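4.2 Moisture claims and what the panel felt

The Trostance trial is often cited as showing that a ferment-based lotion keeps facial skin hydrated through a full working day. We are less sure. The trial followed 200 adults for 14 days, and its main result rests on a skin-surface reading taken in a climate-controlled room shortly after the lotion was applied. A reading taken that soon says a good deal about the product sitting on the skin and very little about the skin underneath. Glycerin and water alone would raise it.

Our own diary study in Plellville was set up with this problem in mind. Participants were given plain bottles and asked to write down, morning and evening, how their face felt, whether they had slept badly, and what else they had put on it. We collected 473 usable entries. Tightness after washing was the complaint that came up most, and it came up in both groups. People using the ferment lotion did describe their skin as "softer" in the first days, but the gap closed in the second week, and entries written after a poor night were gloomy whichever bottle the writer had.

Self-report has obvious limits. Some participants guessed which lotion they had from the smell, and we had no good way of hiding it. Still, a person buying a moisturizer is buying how it feels, and we see no reason to treat a probe reading as the truer measure by default. 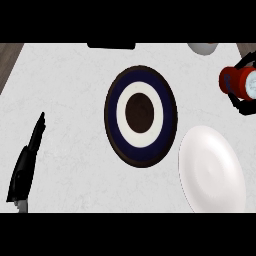
Figure 3. Round plate with concentric bands on a marble-textured tabletop, computer rendering.

Marloes Van Wijk objected, on reading a draft of this section, that diaries reward novelty: people write more kindly of a new cream in its first days, and the early "softer" entries may reflect that and nothing else. She would have dropped the first three days from the analysis altogether. We ran it her way as well. The early advantage disappeared, as it had to, and the second-week comparison stayed as flat as before.

The larger Zusevdale survey, with 3,000 respondents, is sometimes brought in to settle the matter. It cannot. Respondents were asked to name a product they already liked and then to rate it, and the Bosman index built on those answers mostly measures loyalty - or price, in the case of the more expensive creams. Nor did the survey ask about season. Anyone who has used the same jar in March and in midsummer will see the difficulty.

We do not claim that the lotion does nothing. Our groups were small once split by skin type, and dry-skinned participants were too few to be looked at separately. What the data will support is narrower: over two weeks, under ordinary home conditions, we could not tell the ferment lotion from its plain base. Section 4.3 takes up the question of scent.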